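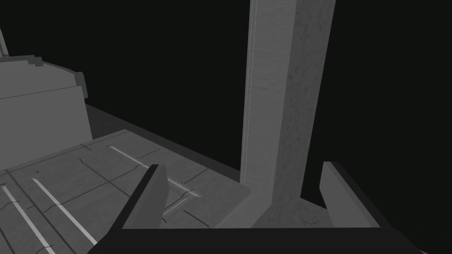
Three grippers, one kitchen, and far too many evenings

I had promised myself I would buy one gripper and get on with it. Anyone who has ever built an arm at home will know how that goes. By the end of August I had three of them on the shelf, two controllers I was only half sure about, and a simulated kitchen that I had spent more hours in than my own.

The simulator came first, and I'd urge anybody starting out to do it in that order. Mine runs in Sendoren, which takes a little while to learn and then becomes very hard to leave alone. You load the arm, bolt on whatever hand you fancy, and put the camera just behind and above the wrist so that you look down past the fingers at the worktop. The kitchen is all greys against a black void, with no walls to speak of. There are scratches in the counter and fine cracks in it, and white strips let into the surface, and I have come to know them like the marks on my own table at home.

The wrist view is a wonderful teacher. From the side, every gripper looks capable. From behind the palm you learn how much of the world the hand hides from you, and with a wide crossbar that is a lot. I lined up my first approach with the fingers fully open, nothing between them but the foot of a big rectangular column, and realised I had no idea how far away the column was. Was it a hand's width? An arm's length? I drove forward to find out. In simulation that costs you a reset and a biscuit.

So, to the contenders.

The Wurkard is the cheap one, at 649, and it's the one I expected to grow out of within a week. Two flat fingers, one motor, a crossbar for a palm. It opens wide and it closes, and that is all it does. But it closes the same way every time! I ran it through 100 pick attempts on a plain wooden block, and it dropped the thing twice, both times when I had set the approach height badly. On mugs it was less happy. The flat pads want two flat sides to hold, and a mug handle gives them an edge and a curve, so the mug swings round and you end up chasing it along the counter.

The Makberg costs 2,198, and when it arrived I left it in the box overnight out of something close to nerves. It has force sensing in both fingers and they move separately, so one can go in first and wait for the other. This is lovely to watch. It picked up a boiled egg on the first evening, then a raw one, then a very ripe plum that I had been saving for the purpose. The trouble is the weight. My arm is a small one, and with the Makberg on the end the last joint sagged enough to throw every position out by 23 millimetres at full stretch. I could correct for that in software, and did, but the correction changed with the pose and I never got it quite right near the back of the worktop.

The third is the Azevedo, a soft three-fingered hand that runs on air. I borrowed it, so I can't tell you what living with one is like over months. It's hopeless at anything thin. Spoons, cards and the edge of a plate all defeated it. Give it an orange, though, or a bread roll, or a sock rolled into a ball, and it just folds itself round and lifts. I have never laughed so much at a piece of equipment. The pump is loud and my neighbour has views on it.

What surprised me was how much the controller mattered. I began with a gamepad, as most people do, and assumed my clumsy closing was the gripper's fault. Then I swapped to a little six-axis puck, the sort people use for drawing software, and the Wurkard suddenly felt like a different tool. I could tilt the wrist while coming down instead of doing one and then the other. My time for clearing a small tray of blocks dropped by nearly half in an evening, and I hadn't touched the hardware at all.

A word on cameras too. A wrist camera alone will get you a long way, but depth is guesswork, especially against a dark background with nothing behind the counter to judge by. Adding a second view from the side fixed more of my missed grasps than any change of finger. If money is tight, I'd buy the cheap gripper and spend what is left on another camera and a solid bracket for it. Mine was held on with tape for a fortnight, and every time the tape warmed up it drooped and I had to calibrate again.

Where have I ended up? The Wurkard is on the arm as I write. I've glued strips of bicycle inner tube to the pads, which cured most of the mug problem, and I've learned to come at the handle from the side. The Makberg is waiting for a bigger arm, and I do look at bigger arms, usually at one in the morning. The Azevedo went back last week in its padded case, and I miss it already.

Next on the list is drawers. I've tried one in simulation so far and pulled the whole cabinet over.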